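Last updated: September
Reading time: 4 min

Progress report to Cuvidex: Seasonal Table program, second period
Prepared by Ifor Gough for Orhun Eren

Summary

You asked for a short report and a frank one. The display sets are mostly built, the stock is mostly in, and I am still not persuaded that the program will do what the proposal said it would. I'll set out what has been done first and my doubts after that, though the two get mixed up in places.

Stock

We took delivery of 1027 pieces from Pliltada against the order placed last period. That covers decorative pumpkins and gourds, shallow plates, table coverings and a small quantity of dried stems. Of these, 290 are small pumpkins, and they are the part of the order I would question if we were placing it again. The proposal assumed that small ones could stand in for medium ones if you put more of them on a table. On a table for two that works. On anything longer they get lost, and the host ends up filling the gaps with whatever is in the cupboard.

The plates are fine. They came in pale shades, as requested, and the glaze is even. I had expected more breakage and there was very little. I would not read much into one shipment.

The dried stems shed. We have stopped putting them in the sets and I don't plan to reorder.

Layouts

The proposal promised 12 finished layouts by the end of this period. We have nine that I would show to a paying customer. The other three exist on paper, and two of those are so close to layouts we already have that I doubt anyone would notice if they were dropped. I would like your agreement to drop them. If Cuvidex needs the original number for its own records, we can finish them, but please understand that we would be doing it for the number.

The layouts that have held up best are the plain ones. A single plate in the middle, one pumpkin to each side, a solid-color cloth and nothing else. Bokidura, who are advising on styling, pushed for a fuller table with runners and layered napkins. We tried it their way for several weeks. It looked rich in the sketches and cluttered in the room, and it took more than twice as long to set. They disagree with me on this and their note is attached to the full file — you should read it and not take my word alone.

Spacing turned out to be the slow part. The proposal gave it one line. In practice, a pumpkin placed a couple of inches off makes the whole arrangement look like someone stopped halfway, and our written instructions do not yet explain this well enough for a person working alone. Two of our testers set the same layout from the same sheet and came back with tables that had little in common. The sheet has been rewritten once and needs it again.

Color

I was against the striped pumpkins. Orange on cream seemed to me too close to candy for a product that is meant to sit on a dinner table. On a strong plain cloth they do better than I expected, and a pale plate next to them keeps things calm. I still would not put them on a patterned cloth, and I have asked Negi to take that combination out of the draft catalog.
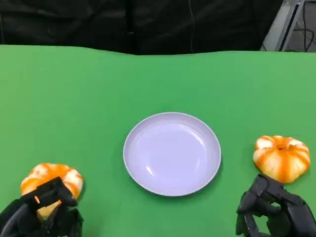

Plain-cloth layout on green: pale plate at center, striped pumpkin at left.

The bright green is louder than anything I would use at home. Negi's view is that customers shopping in the fall want something other than brown, and they may be right. I have not seen any sales evidence either way and would like to before we buy more of it. The covering also needs attention along the far edge, where it doesn't lie flat. A heavier cloth or a set of clips would fix it, and clips are cheaper.

Budget

Spending is inside the approved amount. I say that with some caution, as the invoice for the second batch of coverings is still in dispute and Pliltada's figure does not match ours.

What I would like from you

A decision on the two duplicate layouts. Permission to swap the remaining stem money into medium pumpkins. And a clear statement of what Cuvidex will count as success, which the proposal leaves open. "Customer delight" is in there four times and I can't measure it once.

Next period we will rewrite the instruction sheets, test them with people who have never seen the sets, and settle the catalog with Negi. I expect the testing to go worse than planned — it did last time.

Ifor Gough

We use cookies to improve your experience on this site. Accept / Manage settings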